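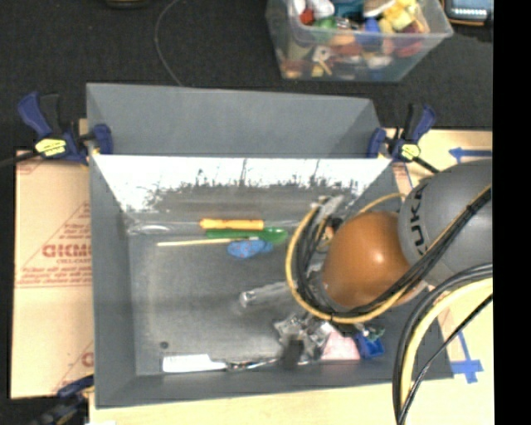
Mixed small items in the clamped gray bin, arm reaching in.

Meltier bin kit: picking logs and review notes

README for the Weda set, release 3

Hi, and thanks for downloading this. I'm Graciela Salinas, and I've spent a good part of this spring and summer with the Meltier bin kit, the bench-top package that Cullinane sells to people who already have an arm and want something to pick with it. We had it on loan at Stelilwood from April on. I was asked for a review, and I ended up with a folder of logs big enough that it seemed silly to keep it to myself, so you're getting both – the data and my opinions, in one file.

If you only want the data, skip to "What's in the folder." If you only want to know whether to buy the kit, the short version is yes if your parts are chunky and dull, and borrow one first if they're thin or shiny.

What the kit is

Meltier comes in one crate: the bin, the clamps, a camera mount, the picking software on a USB stick, and a printed setup guide. You bring the arm, the gripper and the computer. Ours went next to a KUKA we already had on the bench. Cullinane will also sell you a day of setup help. We didn't take it, and I don't think you need it if someone in the building has wired up an arm before. If no one has, pay for the day. The guide is good on the camera and very thin on everything between the wrist and the controller.

The clamps are my favorite part. They look like overkill for a plastic bin and I grumbled about putting them on, but the gripper leans on the walls more than you'd think, and a bin that moves even a little throws off every grasp after it until you recalibrate. I tried a week with two of them off. Don't.

What the logs cover

There are 2,157 pick attempts in this release. Each one is a single try at a single item out of a mixed pile: camera snapshot, the grasp the software chose, the arm's path, and what happened. Over 2,000 of those have a result I'd stand behind. The rest are marked "unsure" and I left them in, because I think you should be able to look at them and make up your own mind.

The items are everyday small stuff. Plastic tools and utensils, sticks, blocks, caps, a few see-through things that I put in to be mean. They come in lots of colors and they're mostly light. We kept the spares in a clear plastic tub and swapped things in and out between sessions, so the mix drifts over time. The items file tells you what was in the bin for each session, though it won't tell you which way up anything was lying.

How we ran it

A session went like this. Tip some items into the bin, shake them apart a bit by hand, step back, press go, and let the software pick until it gave up or the bin was empty. Then write down what was left. Shuk-fan Tu ran the evening sessions and I ran the mornings, and you can tell us apart in the notes column pretty easily (she writes in full sentences).

The camera stayed fixed for the whole set, looking down into the bin. We never moved it on purpose. I did bump the mount once with a broom, and everything after that was recalibrated before we logged another pick. The session is flagged.

Room lights were the ordinary overhead ones. I thought about blacking out the windows and decided against it, since most people buying this kit will be working in a room with windows too.

What's in the folder

picks.csv – one row per attempt, with session, time, item name, grasp position, grasp angle, result and notes
items.csv – names and short descriptions, plus which sessions each one was in
snapshots – the camera picture taken just before each pick
paths – joint positions for the arm, one file per attempt
calibration – every calibration we did, oldest first
guide-notes.txt – my scribbles on the setup guide, page by page

Result is one of four words: held, dropped, missed or unsure. "Held" means the item was still in the gripper over the drop-off point. "Dropped" means it came up and fell before then. "Missed" means it never came up. A few rows say "held" with a note like "plus a friend," which means two items came up together. I counted those as held because Cullinane's software does. If you'd like to be stricter, search the notes for "friend."

What I thought of it

Setup took me two days, most of that on cables. The kit itself has hardly any, but once a gripper is on the end of your arm you have a bundle that needs slack to turn and mustn't hang low enough to drag through the pile. Ours goes around the wrist in a loop and gets tied back along the arm. The guide has one drawing about this, and it's the size of a postage stamp! Please, Cullinane, give that a full page.

Once running, it's fun. The software is quick to pick a target and the screen shows you which item it's going for, so you can stand there cheering or groaning ahead of time. Blocks were the easy wins. Long items lying flat on the floor of the bin were fine when they had open space on both sides and a mess when they were up against a wall. Anything hugging the front wall tended to stay there until the end of the session, and several times that's all that was left.

See-through items were the weak spot. I don't hold it against the kit too much, every camera system I've used struggles with them, but the brochure has a clear bottle on the cover and I'd call that cheeky. The other thing to watch is glare. The inside of the bin can catch the overhead lights, mostly on the back wall, and the software would now and then chase a bright patch that wasn't an item at all. Those attempts are logged as missed, with "glare" in the notes. A strip of matte film on the wall would probably cure it. I haven't tried that yet.

The software froze on us a handful of times, always when the disk was nearly full. Clear out the snapshots every 1,000 picks or so and you'll be fine.

Known problems with the data

The clock on the computer was an hour off for the first few April sessions. I fixed the times in picks.csv but the file names in the snapshots folder still have the old hour.

Item names changed when Shuk-fan and I noticed we'd been calling the same thing "spatula" and "scraper." It's "scraper" everywhere now, or should be. Write to me if you find a stray one.

There's only one bin, one arm and one room in here. I'd be careful about using these numbers to guess how Meltier would do with your parts. They're good for comparing grasp choices, or for practicing on before your own kit shows up.

Using it

Use it for whatever you like, including paid work. Mention the Weda set if you publish something, and tell us about it, we'd love to see it. Cullinane lent us the kit and read a draft of this file for mistakes about their product. They asked me to fix the name of one screw, which I did. They didn't pay for the review and the kit goes back to them when we finish.

Changes

Release 3, Tuesday, July 23, 2019: added the evening sessions, fixed the item names, added guide-notes.txt
Release 2: added the paths folder
Release 1: picks and snapshots only

Questions go to me at Stelilwood. If it's about the calibration files, ask for Shuk-fan, she did nearly all of them.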